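The Patient Hand

In October I came to Plomlow to teach a machine how to put memory into a computer. I had repaired computers in Samcombe for 22 years, and the people at Hämmerli said that my hands were what they needed.

They wanted 2000 examples. I moved two handles, and in the next room the arm moved as I moved.

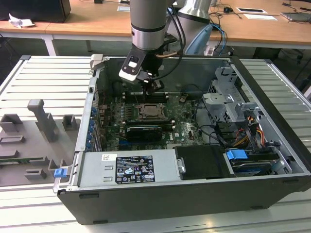
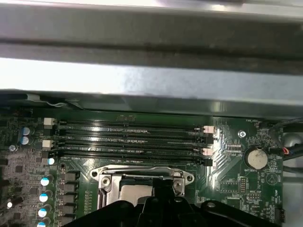

"You are too good," the engineer told me on the first afternoon. "Please make some mistakes, and then correct them. It must learn this also."

So I learned to be clumsy. I came down a little crooked, stopped, felt for the slot and tried again. At home I have never been so slow – my wife would have laughed at me.

At example 52 I noticed that I was humming. It was the tune my father hummed in his shop in Brurow, when a screw did not want to turn. The arm had no microphone, and I was glad of it.

After some weeks they let it work alone. I stood behind the glass at seven in the evening with my coat already on. The arm went down, a little crooked. It stopped and waited, as long as my father used to wait, and then it tried again.

"Why does it pause there?" the engineer asked.

I said that I did not know, and I took off my coat.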